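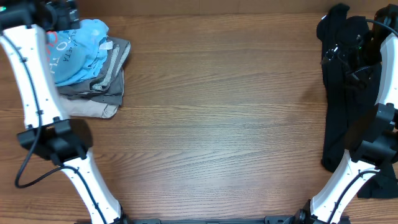

Please Stop Tuning the Policy and Go Read Your Logger

Every group I know that works on folding clothes with two arms has the same argument about once a month. The shirts come out crooked, somebody proposes a bigger model, somebody else proposes more demonstrations, and the meeting ends with a plan to do both. I have sat through this meeting at Drasora and I sat through it again at Brorora, where the chairs were better.

My view, which has not made me popular, is that most of the trouble lives in the dull code between the camera and the motors. I mean the timestamps, the buffers, the little script that decides which picture goes with which joint angles. It was usually written in an afternoon by a person who has since left.

Take the job on the table. A few garments are stacked on the left, and on the right a gripper is down on a black one laid out lengthwise. To a planner this is a lovely moment. There is a wide stretch of bare wood in the middle to work in, the stack is out of the way, and the next move is easy to say in words. It is much harder to say when, exactly, the picture was taken relative to the arm positions filed beside it. If the answer is "more or less the same time," then you are teaching your policy that hands and eyes are more or less connected.

We had 4,000 demonstrations when Agnes Viklund finally checked. She compared the gripper closing in the video with the gripper closing in the joint log, one episode after another, and 3,295 survived. The rest had drifted by anything from a blink to a long sigh. We had been training on all of it, and had written two rather confident slides about what the network was "struggling to learn." It was struggling to learn our bug. I thought it had done pretty well, considering.

I grant the usual objection, which Upendo Urio makes better than anyone: a large enough model will shrug off bad timing, so why spend September on plumbing? Maybe it will. I have noticed that the people who say this never want to be the ones who pay for the large enough model. And a constant delay is one thing. A delay that grows whenever someone opens a browser on the recording machine is a personality, and I don't want it in my data.

Perception gets blamed next, usually unfairly. Black cloth is hard to see folds in, yes. A sleeve can vanish into the body of the shirt and the segmenter will hand you one cheerful blob. But before ordering a second camera, look at what your pipeline does to the image on the way in. Ours shrank it, compressed it, and shrank it again. Gudrun Wallin found the second resize in a file called helpers_old, imported by everything.

So here is my modest program. Stamp the data where it is made. Replay a handful of episodes with the joint log drawn over the video, and make the person who wants the bigger model sit and watch. Put the calibration in the same folder as the recordings it belongs to. Delete helpers_old.

None of this will get you a talk at Hiltley. Josée Lemieux tried, with a very decent abstract on clock sync, and was offered a poster next to the coats.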